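Ticket 852: Left arm drops out during open day demo, Flusdale site
Opened by: Shahla Shirazi
Priority: high until the Tuesday tours are done
Status: monitoring

Demo cell 2 stopped during the morning run-through. Left arm froze partway through the reach, right arm kept going and then timed out waiting for it. Grelleo console showed error 221 (peer not responding). Clearing it brought the arm back, but it came up again before the next run finished.

10:15 Power cycled the cell. Same error on the second run.

10:40 Swapped the network cable on the left arm for the spare from Gratuvberg. No change, put the original back.

11:05 Cao looked at the logs remotely. Left controller was still on build 27 and the right one was a build ahead. He says the two drop sync when both arms are moving close together, and the tote bag demo does that the whole time.

11:30 Updated left controller to match. Re-homed both arms and reloaded the demo program. Gripper settings were kept, I checked them against the sheet.

11:50 Restarted with the tote bag upright in the middle of the floor and both grippers down near the top of it.
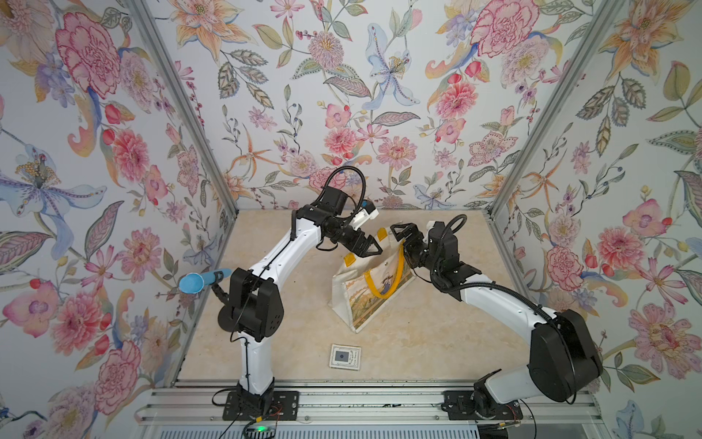 Speed is set to half for visitors. Please leave it there, the full speed profile hasn't been tested on the new build.

13:20 First tour group came through, no errors logged. Second group is at 2.

If 221 comes back, save the log before you clear it. Clearing wipes the timestamps and Cao needs them.

Still to do: update the controllers at Gratuvberg before their visit day in March.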